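Clemedberg name Bodnár as bowling consultant for August qualifiers

Clemedberg Cricket Club has appointed former seam bowler Sándor Bodnár as bowling consultant for the August qualifying round, the club confirmed in a short statement. The contract covers the four qualifying matches and the training block before them. An extension is possible if the side reaches the final stage.

Bodnár will report to head coach Gisela Albers, who keeps control of selection and match tactics. His duties are limited to the bowling group: run-up and release work, workload planning, and the review of footage after each match. He will sit with the team during games but will have no say in the batting order or the toss.

The appointment follows a season in which Clemedberg conceded heavily in the closing overs. The club's own review found that the seamers bowled too full in the first six overs and too short at the death, and that changes of pace were easy to read from the grip. Albers said the group had the skill to correct both faults but had been working without a specialist coach.

"We have asked Sándor to look at lengths first and variations second," she said. "The yorker is a training problem. Field placement is a captaincy problem, and that stays with Ehab."

Captain Ehab El Fassi is expected to keep the new ball with left-armer Aaliyah Ouellet, the leading wicket-taker in the mixed squad. Ouellet missed the last two league fixtures with a side strain. She has returned to bowling at reduced intensity and is limited to 12 deliveries at full pace per session until the medical staff clear her.

Clemedberg open the round against Plarkira on a hybrid surface that has tended to slow down in the second innings. Matches against Gultirard and Yoo follow, with the return fixture against Plarkira last. The top two sides go through. Net run rate separates teams level on points, and a reserve day is available only for the last match.

Rainer Nolte, who manages the home ground, said the square had been rolled lightly and would be left with a thin covering of grass. The boundary on the pavilion side has been brought in to make room for temporary seating, which raises capacity to nearly 1000.

Bodnár takes his first session at 10 a.m. on the practice nets behind the pavilion. The final squad will be submitted after the second warm-up match, with Ouellet's fitness the main open question.
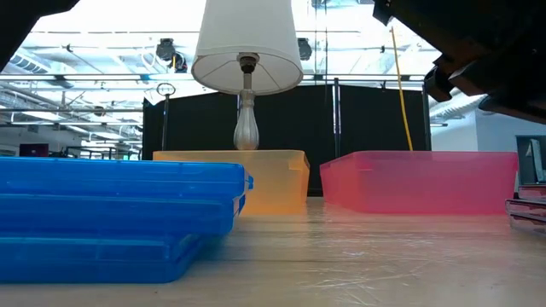

Should she be ruled out, the club may name a replacement up to the toss in the opening match.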